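Himstead Household Words

A word list of things people say at home, version 3

Welcome, and thank you for taking the trouble to read the notes before opening the files (I know how tempting it is to go straight to the spreadsheet). This is a collection of 988 everyday household words and sayings, gathered from people who live in Himstead or grew up there, and typed up so that anyone who is fond of ordinary speech can search it, sort it and quarrel with it.

It began as a few pages in the back of my own notebook. My grandmother had four different words for a cloth, depending on what it was about to be used for, and I wanted to get them down before I muddled them. Then neighbours started sending me theirs, and by the following August I had run out of notebook.

What you will find in the files

words.csv is the main list, one entry to a line. Each line has the word, a short meaning, the room of the house it belongs to, and the street or end of town where it was collected.
sayings.csv holds 193 longer phrases that wouldn't sit comfortably in a single column. These are included in the total given earlier.
notes.txt is a long and rather rambling file of corrections, second thoughts and letters from readers. Please do dip into it, as some of the best material is in there.

All files are plain text in UTF-8. Commas inside a meaning are wrapped in double quotes. If your spreadsheet turns "half-past" into a time of day, import that column as text and it will behave.

How the words were collected

Mostly by talking! I asked people to walk me through an ordinary day, from putting the kettle on to locking the back door, and wrote down anything I'd have to explain to a visitor. Erasto Mfinanga did the same on the Kulirlow side of the river, where the vowels are quite different and the tea is a good deal stronger, and he has a far better ear than I have. Where the two of us spelled a word differently we kept both spellings and linked them in the "see also" column.

The kitchen has far and away the most entries, with the washing line a respectable second. There is a whole family of words for putting one thing in another: to "drop" a cloth in a bowl, to "sop" it, to "leave it be" until morning. People feel strongly about these, and several wrote in to say that a bowl and a basin must never be confused.
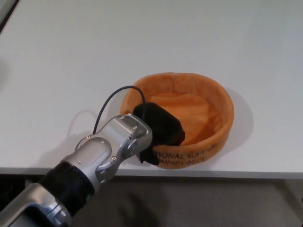

Known gaps and muddles

The list leans heavily towards older speakers, and towards people who are at home in the afternoon. Words used by children are thin on the ground. Garden words were left out on purpose until I had to admit that the shed counts as part of the house, so the shed entries are recent and haven't been checked as carefully as the others.

The room column is a matter of opinion in places. "Glory hole" is filed under stairs, though in Kulirlow it is a drawer.

There are 2 entries marked "doubtful". I heard each of them only once, from the same person, who may have been pulling my leg.

Using and sharing

You are very welcome to use the list for teaching, quizzes, stories, crosswords or simple pleasure. Please say where it came from, and please don't sell it on its own. If you add words from your own town, keep them in a separate file so that the Himstead ones can still be told apart.

Sending corrections

Open an issue on the project's Codutar page, or write to the address in notes.txt. Tell me the word, who says it (a first name will do) and which end of town they come from. I answer everything in the end, though I'm slow in the summer months when the allotment takes over.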